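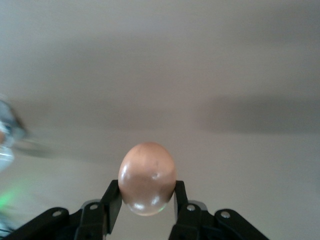 May 2019, Onwood build notes

Big one today: the hitstop rewrite is in and it feels SO much better. Nurkus's heavy kick finally lands like a heavy kick. Ettore Marino came over to try it and played 21 rounds in a row without getting up, so I'm calling that a pass.

What changed: the old code froze both fighters on contact by setting the whole game clock to zero. Fine for the fighters, terrible for everything else (sparks hung in the air, the crowd stopped, music cues drifted). Now each fighter carries their own clock and only those two stop. Sparks keep flying the whole time and it looks wonderful, especially on the rooftop stage with the rain on.

Still broken:

- Throws. Joseph's back throw reads the victim's clock and should read his own. If he grabs on the last frame of a freeze, the victim slides halfway across the floor standing up.
- Joseph's counter stance drops inputs during the freeze. I think the buffer is being cleared on contact, left over from the November branch. Check before touching anything.
- Camera shake runs twice on trades. Kind of love it, but no.

Clatus is the fun one. His charge punch does 300 at full hold, out of a health bar of 800, and with the longer freeze you really get to watch it coming and dread it! Ettore wants it lower. I'd like to leave the damage alone and add startup frames first, then see how people deal with it at the next playtest. We agreed to try it my way for one build.

Replay files: 56 of the old ones desync now, all from before the clock split. I'm not going to save them. I kept the Nurkus mirror match as a video, that last round is too good to lose.

Also tried the new block sound (a wooden clack, recorded on my desk with a spoon) and it beats everything we had from the sample library. Needs a softer version for light hits, plus a bit of pitch variation so it doesn't turn into a typewriter in long strings.

Next: throws, then the input buffer, then Clatus startup. Ettore has the stage select menu and says don't merge over it.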